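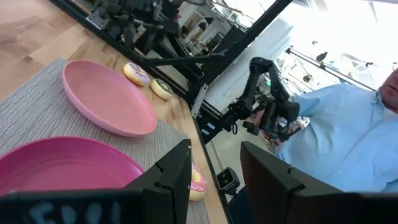 Table Setting with Play Food: Project Report
Submitted Jun 12, 2023

1. Purpose
The project considered how a small table should be laid for a pretend tea, using toy donuts, plastic plates and woven placemats. It was carried out at the Park study room between October and the end of the spring term.

2. Method
Each trial began with the donuts on the bare tabletop. The task was complete when every donut rested inside the rim of a plate and the plate remained on its placemat. A total of 327 trials were recorded.

3. Results
Of these, 295 were completed as set out. Most of the remainder failed at the rim — the donut tipped and came to rest half on the placemat. Pink plates were easier to find against a gray placemat than paler ones.

4. Further work
The Sikotham group has asked for the trials to be repeated with cups. A set of 10 is on order from Dernex.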